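The toy bin, one year in

2025-05-11

I promised myself I would write this up before the summer, so I'm sitting on the back steps with a cold coffee and doing it. If you've been reading since December you'll remember the Great Living Room Sort, when I dragged every toy in the house onto the rug and swore I'd have it all done by dinner. (I did not have it all done by dinner. We ate on the couch with our feet pulled up.)

For anyone new: we have two kids, one small house on Busow Street, and a family on both sides that loves a garage sale. Toys come in here by the grocery bag. At one point my oldest tried to count the plastic bricks and the little connecting pieces and got up to 2,000 before wandering off to look at a bug. That was just the bricks!

So the plan was one bin for the stuff that doesn't belong to a set. You know the kind of thing I mean. The wheel that came off something. The animal with no farm. The squishy thing from a party bag that you would gladly throw out except that somebody small will ask for it at 9 p.m. with tears in their eyes. All my beautiful labeled boxes are for things with families, and then there's the bin, for the orphans.

I went back and forth on what kind of bin. First I bought a fabric one from Henico, the soft kind with handles, and it looked so cute on the shelf for maybe a week. Then it started to slump. Then someone sat in it. After that I tried a deep wicker basket, and the trouble with deep is that everything you want is at the bottom, so the kids would just flip the whole thing over like they were emptying a bucket of sand. I lost a puzzle piece in that wicker for months.

What finally stuck is a big gray one, rectangular, wide open at the top, with hard sides that don't give. It isn't pretty and I've made my peace with that. It wipes clean in two seconds and you can see right to the bottom, so nobody has to dump it to find anything. They still dump it sometimes, but now it's for fun.

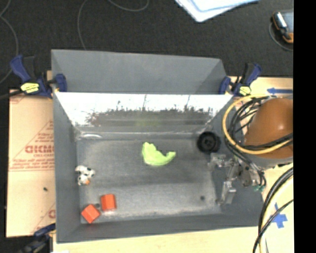
The bin after a clear-out, with plenty of floor showing.

I love it when it's down to this few. The little white-and-black animal is a great favorite in our house and also the subject of a long-running fight, because one child says cow and the other says dog, and I've been asked to settle it more than once. I can't! I've looked at those patches from every side and I could go either way. At the moment it's a cow on school days and a dog on weekends, and everyone seems able to live with that.

The lime green thing I'm less sure about. It's curved, a bit like a moon with a fat end, and it has been a banana, a boat, a phone and a slide for very small people. I put it in the donate bag last winter and it was back on the rug before I'd tied the bag. Fine. It lives here now. And at least I can always find it, because nothing else we own is that color.

The red-orange blocks are from a set that my mother-in-law picked up at the church sale, and the rest of the set is I have no idea where. Under the car seats, probably. I keep meaning to put them with the other blocks, but they're a different size and they make the towers lean, which causes feelings. So into the bin they go.

And the black round one is, I'm pretty sure, a wheel. I've checked it against every truck and tractor we have and it doesn't fit a single one. My youngest rolls it down the hallway and that's plenty of use for one toy, if you ask me.

Okay, the actual rules, since a couple of you asked in the comments last time:

Anything that turns up loose on the floor at bedtime goes in the bin. I don't sort at night. I used to sort at night and it made me mean.

When the bottom of the bin disappears, we tip it out on the rug and go through it together. Things with a home go home. Broken things go in the trash, unless there's an appeal. (There's always an appeal. I allow 3 per clear-out, and they have to be argued out loud.)

Then I wipe it out with a damp rag. Dish soap if it's sticky, and let's not talk about why it's sticky. I tried one of those fancy citrus sprays and the whole living room smelled like a car wash, so I'm back to dish soap.

The last clear-out took 11 minutes. I know because I put a pan of cornbread in when we started and I was watching the timer. Compare that to December, when it took me most of a weekend and a headache.

I should say it hasn't fixed everything. The marbles are still a problem. The dress-up stuff is a much bigger problem and I'm not ready to discuss it. And the craft drawer, oh my goodness, the craft drawer has 100 dried-out markers in it if it has one, and every time I go in there to throw some away I find a kid behind me saying that one still works if you lick it.

The craft drawer is next, then. My sister swears by the stacking trays from Onetti, and my neighbor says don't bother, just use muffin tins, and I already own muffin tins. If you've got a system for markers please tell me in the comments, especially if it has survived a four-year-old.

Coffee's gone warm and I can hear the wheel going down the hallway. Back next week with the zucchini bread recipe I owe you all.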